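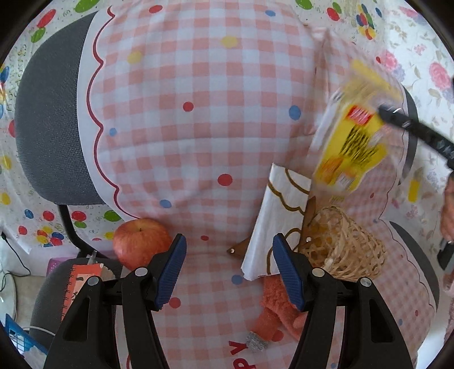
OUT AND ABOUT / POLITICS

My day at the Truvidley town hall open house

June 13, 2018

So I finally went to the open house at Truvidley town hall, after years of walking past it with my groceries! Doors opened at 10 and there was already a line, mostly people wanting to see the council chamber (smaller than it looks on the local channel, and the seats squeak).

Our guide was Tomoyo Sakamoto, who works in the clerk's office and talks as fast as I do, so we got along great. She took us through the records room, where they keep the old ballots and the minutes from the Moroz land talks. I'd forgotten how long those dragged on. Both sides walked out in May, came back, walked out again, and the deal with Pellness over the water rights still isn't signed. Tomoyo wouldn't say who she blames. I tried twice.

Then came the question hour with three council members, and wow, people had opinions. One man asked about the Fovari bridge and got a very long answer about state money – I still couldn't tell you if it's being fixed. A woman behind me wanted the meetings moved to 9 at night so shift workers can come, and she got the biggest clap of the afternoon.

I stayed two hours longer than I planned and missed my bus. If you go next year, get to the question hour early, the good seats fill up, and bring a sweater for the records room.

Contact | Copyright 2018 | Back to top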